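FOR IMMEDIATE RELEASE

Piturska Robotics Club Opens Registration for Household Tasks Contest

Student teams will program a two-armed humanoid robot to clear and wipe down a living room table

The Piturska Robotics Club is taking entries for its first Household Tasks Contest, open to high school and community college students. Teams will write and train control software for the club's humanoid robot and run it in a furnished living room.
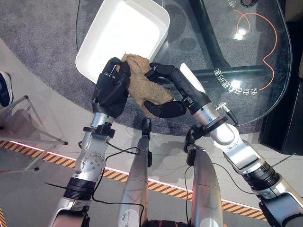
PITURSKA, 7 March 2023 - Registration for the Household Tasks Contest opened today and is limited to 14 teams. Each team may have up to 5 students and one adult advisor. There is no entry fee.

The contest has two rounds. In the first, the robot must pick up a cloth from a glass coffee table, pass it from one hand to the other and place it beside a white tray. In the second, it must move the cloth into the tray without pushing the tray off its mark. Scoring covers accuracy, time and the number of operator stops. Any contact hard enough to shift the table ends the run.

"Cloth is a hard thing to start with," said Angus Cruickshank, who teaches the club's evening class. "It never has the same shape twice. A program that works on a block will usually fail on a towel, and we want students to find that out in the first week."

Teams will practice on a simulator called Koppel, written by former club members. Time on the robot will be booked in 42-minute sessions, with an instructor present for all of them.
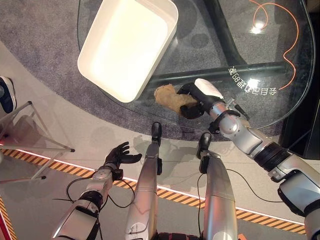 The glass tabletop was chosen by the contest planners because clear surfaces and reflections cause trouble for depth sensing. Teams may use the robot's own cameras only. Markers or stickers on the table are not allowed.

Club members have been working on the same tasks since the fall and have logged 1142 practice attempts. The records will be given to every registered team, including the failed attempts.

"My first grasp program closed the hand next to the towel," said Mercedes Taipe, a second-year member of the club. "I spent two weeks on the hand position before I touched anything else. New teams can read my notes and skip some of that."

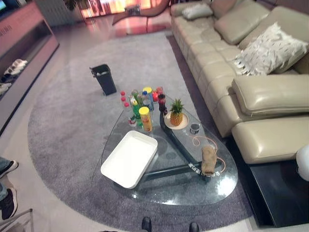
Photo: Piturska Robotics Club

Everyday items such as bottles and dishes may remain on the table during a run. Teams lose points if the robot knocks one over.

The final will be held in May at the Oltum Center. Brevora, a local machine shop, is providing parts and repairs for the season. Registration forms and the full rules are available from the club office.

###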